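Kitchen table sessions: the January sort-out

The Felham kitchen is back in use after the December break, and the first job of the year was the pans. Over the past few seasons the shelves under the window have filled up with stock pots, frying pans, lids that fit nothing and a good many spoons. The evening of January 20, 2018 was set aside to go through the lot, and 14 members came along.

The method was the one we used for the crockery. Cover the long table in brown paper, tape it out into boxes, and give each pan a box of its own while it is looked over. The paper saves the table top from soot and scratches, and the tape stops people from stacking things back up before they have been checked. Norbert Major brought the paper, a 30 metre roll from Barta, and there is plenty left for the next session. Please do not use it for wrapping parcels.

Each pan was checked for a flat base, a sound handle and a clean inside. Anything with flaking enamel went into the crate by the back door. Handles that only wanted tightening were done on the spot. The two large stock pots from the summer fair both passed, although one needs a new lid and we have not found one the right width. If you have a spare at home, please bring it in and try it.

The deep pots took longest. Things get dropped in them and forgotten - we found a tea strainer, a bag of clothes pegs and the missing half of the pastry cutter set. From now on, small items go in the drawer and deep pots are stored empty, upside down, with the lid beside them.

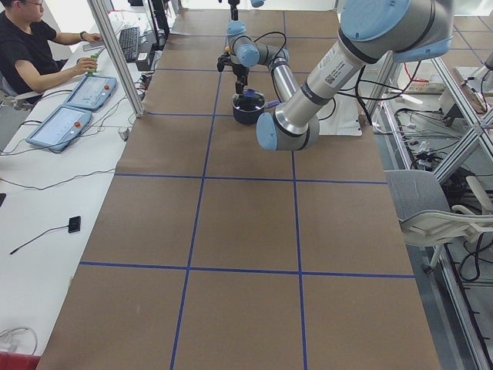

Can I put a hot pan straight down on the paper?

Use one of the cork mats from the drawer by the cooker. The paper is there for sorting and for cold work only, and it will scorch under anything that has just come off the hob. The tape also goes soft with heat and leaves glue on the table, and that takes a lot of scrubbing to shift.

A few notes on the tape. Masking tape from the Kolteo shop comes up cleanly if it is pulled back slowly and low to the table. The brown parcel tape does not, and it tears the paper as it goes, so please leave it in the office. Boxes should be wide enough for the biggest pan with its handle turned in. Long handles sticking out over the edge of the table are a nuisance in a narrow room and were knocked twice during the evening.

The pans we are keeping have gone back on the lower shelves, largest at the bottom. Frying pans hang on the rail by the door. Baking trays stand on end in the rack, and roasting tins stay where they were. Labels are on the shelf edges.

The crate of rejects goes to the metal skip at Todiden at the end of the month. If any of it is yours and you want it back, take it before then.

Next time we will do the cutlery and the big utensils. Bring a tea towel and, if you own one, a small screwdriver. The kitchen opens at 2 and there will be soup.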